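Yeon Dexterity Project
Progress report to the Vutorel Fund
Period covered: February to August 2026

1. Where we are

The project is on the schedule agreed at the last review. The second workstation is complete, the peg-insertion task set is in use, and we held the open day that was listed as a deliverable for this period. Most of this report deals with the open day, as the Fund asked us to explain what was shown, who came and what we learned from it. The spending tables are in the separate workbook.

2. Work before the open day

The two-handed station was moved from the basement lab in Wareck Hall to the ground floor so that visitors could reach it without going through the machine shop. The move took longer than planned. The new room had no suitable floor anchors, and the building office needed a load calculation before it would let us drill. Tatsuya Oda handled the calculation and the drilling permit. Calibration of both arms was repeated after the move and the results matched the basement figures closely enough that we did not change any settings.

By the day before the event we had recorded 3729 insertion attempts across both rooms. These include practice attempts by new operators, which are tagged and left out of the training set.

3. The open day

We offered places to 70 people and 50 attended. Most were from local manufacturers and the two community colleges. A smaller number came from other groups in the building. Joltau sent its assembly manager and two line supervisors, who stayed for the whole afternoon and asked to come back with a part of their own.

The program had three parts: a short talk, a live demonstration at the station, and open questions. We ran the demonstration once for each group of visitors. Groups were kept small so that everyone could stand close enough to see the fingers. Visitors stayed behind a tape line on the floor, and an operator held the stop button throughout.

The demonstration used the same pegs and plates we use in daily work. We decided against preparing a special version. The Fund's reviewer had suggested last year that visitors should see the task as it is normally done, including failures, and we followed that advice. The operator said out loud what was being attempted before each run and said so when a run failed.

Failures were of two kinds. In the first, the peg tilted in the grip before it reached the hole, and the operator had to set it down and start again. In the second, the peg was straight but the hand came down slightly off center and pressed on the plate. The second kind drew more questions, mainly about force limits. Our current limits are set low, which protects the fingers but makes the hand give up early on tight fits.

4. What visitors told us

We collected comments on paper cards and typed them up the following week. The main points were these.

The thin pegs were more interesting to manufacturers than the thick ones. Several wrote that their own hard cases are small parts that are difficult to pick up from a flat surface.

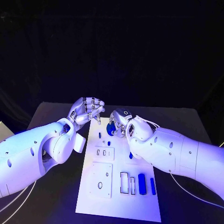

The college instructors asked whether students could run the station. At present the operator training takes too long for a class visit, but a shorter version limited to the larger parts is possible, and we have started to write one.

Some visitors could not hear the operator over the ventilation. A clip-on microphone has been ordered.

A few cards said the talk was too long. We agree, and it will be cut by half if the event is repeated.

5. Problems and changes

One finger joint on the right hand began to stick two weeks after the open day. The joint was replaced from stock and the hand was back in service the next morning. We have one spare joint left and have ordered more under the existing parts budget.

The planned work on changing the order of tasks automatically has been pushed back to the next period. The person assigned to it spent most of the spring on the room move. No extra money is requested for this.

6. Next period

We will host the return visit from Joltau and try their part at the station. We will also raise the force limits in small steps and record how often tight fits succeed at each step. The short operator course will be tested with one college group before the end of the year.

We ask the Fund to confirm whether a second open day should be counted as a deliverable or paid for from the outreach line. We need the answer before the room booking closes.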